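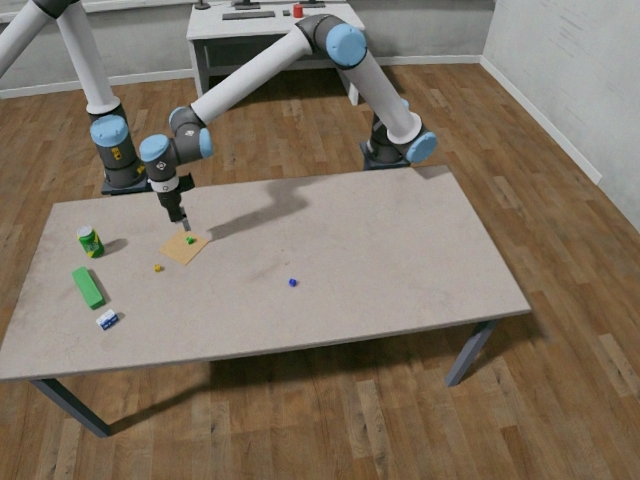 “Bulavine” goes into its final week with two episodes left, and the broadcaster has confirmed that the last one will run for 70 minutes instead of the usual hour. Both parts will go out in their normal evening slot.

The fantasy romance follows a ferry pilot who wakes up in the drowned town of Pradbridge and finds that she has lived there before, as the wife of the man who flooded it. Last week's episode ended with the two of them back at the weir, where he admitted that he had known who she was from the day she arrived. She left without her ring, and the ferry went out with no one at the wheel.

Several threads still need tying up. Viewers have not been told who has been sending the letters marked Ní Mhurchú, a name that first came up in episode three as that of the town's last schoolteacher. The preview for the next episode shows the schoolhouse door standing open and one more letter on the step.
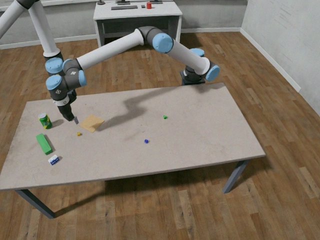
There is also the matter of the curse, which gives the town 700 years under the water. By the date carved on the church bell, 636 of them have passed — so either the bell is wrong or the couple will have to wait a good deal longer than they expect. The production company, Plesico, said in a short statement that the ending was written before filming began and was not changed in response to viewers.

Plesico did not comment on a second series. The sets were taken down after 11 weeks of filming, and the lead actors have both moved on to other work, but the company still holds the rights to the two remaining books.

A soundtrack album will be released the morning after the finale. It includes the song heard over the ferry scenes, which has not been available in full until now, and a longer version of the opening theme.

The first of the two episodes will be shown on 8 Nov 2025, with the finale the following night.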